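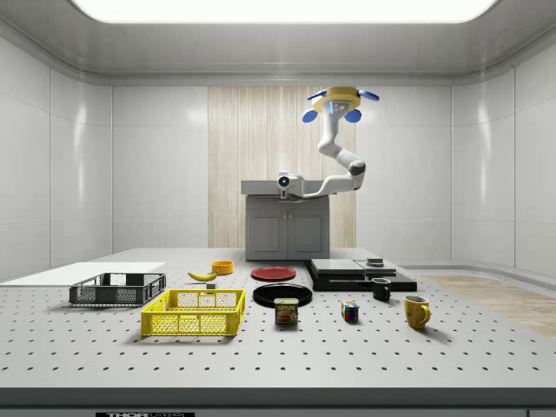

Nadgate trial cell in simulation, gripper over the gray cabinet.

Progress report to Radebe, October
Prepared by Naledi Modise, Drostutdale

We have now had the Prillance simulation kit on trial for 20 days. The vendor's claim is that up to 600 practice runs in simulation can stand in for bench time. I don't think we can say that yet. What we have is a tidy scene, a ceiling-hung arm that loads without errors, and a set of household items that look right. Looks were never my worry - weight and grip are, and the manual gives those 6 lines. 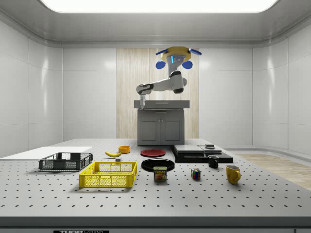

Same cell, arm over the left end of the countertop. Crates, plates, mugs and can on the table.

Support answered two of our questions and sent a brochure for the rest. We still have no word on how the friction values were set, or whether a thin-walled crate will behave like ours when it is lifted.

Spent so far: 2,000 of the trial budget, all on the license. I would hold the second payment until we get the friction values in writing. Setup on our side is finished, so the delay costs us little.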